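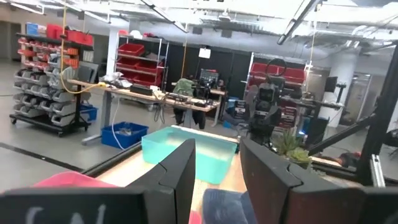

Last updated: 14/03/2025

I'd been chasing Vilgot Åberg for months, so when he finally said come over, I brought coffee and my own battered copy of Geltitcombe. He's been restoring the old adventure strip for its new hardcover run, and boy, can he talk about paper!

"The newsprint pages are all over the place," he told me. "Half the Sundays had the bottom panel chopped for ads, so I was hunting for full tabloid sheets." He found most of them through Eskil Wikström, a dealer who'd been sitting on a stack since the eighties (lucky guy).

Volume 16 is out in May, with a print run of 1,000, and Vilgot is already deep in the next one. He thinks the sea battle on page 107 is the best inking in the whole series. I'm more of a castle siege person myself, and we went back and forth on that for a good while. 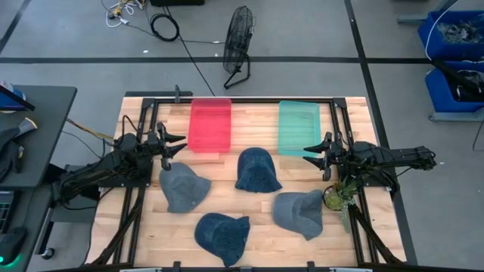 So will the colors match the earlier books?

"They'll be a bit softer. We went back to the printed Sundays for volume 17, and the reds there were never as loud as people remember. Jonatan Løken did the first few books from later reprints, and I like those too, but I wanted the old yellows back."

12 comments | Share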